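Bornthorpe Community Help

Search this site enter keywords Go

Last updated in June

Squeaky floor in an upstairs room, carpet staying down?

Posted by sulell_street

We moved into an older house in Bornthorpe and I love it to bits, but there's a patch near the bedroom door that shrieks every time anyone steps on it. The carpet is nearly new and I really don't want to pull it up. Can it be fixed from above? The ceiling underneath is finished plaster.

Posted by testa_tinkerer

Yes!! It can, and it's one of my favorite little jobs. You want the breakaway screws made for carpeted floors. They go right through the pile, bite into the joist, and the head snaps off below the surface, so you can't find the spot afterward (I've tried).

Find the joists first. Mine are 16 inches apart but old houses wander, so drive a test screw and feel for it to grab. Then put one in every 6 inches along the squeak and walk on it between screws. I needed 6 for a patch the size of a doormat. Go slow near the door, and stay well away from anywhere a pipe or wire might run.

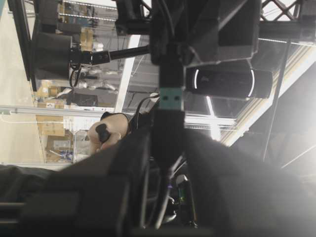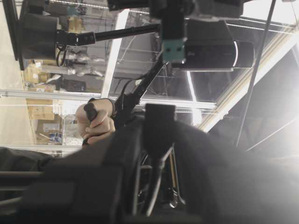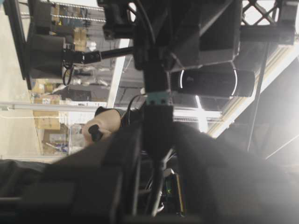
If the noise moves over a foot when you're done, don't lose heart, it just means the next board was joining in. Part the carpet pile with your fingers before each screw so you don't snag a loop. A looped carpet can run like a stocking, and that would be a sad trade for a quiet floor.

Posted by stera_lane

Talcum powder works if the boards are bare. Not much use under carpet.

Posted by creaky_since_march

Seconding the screws, they're great! Our landing had some 100 years of creaks in it and I got rid of the worst in 3 evenings. Do it in dry heat if you can, with the furnace on, as the gaps are wider then and you'll hear every bad spot. The one by the linen closet still chirps and I've grown fond of it.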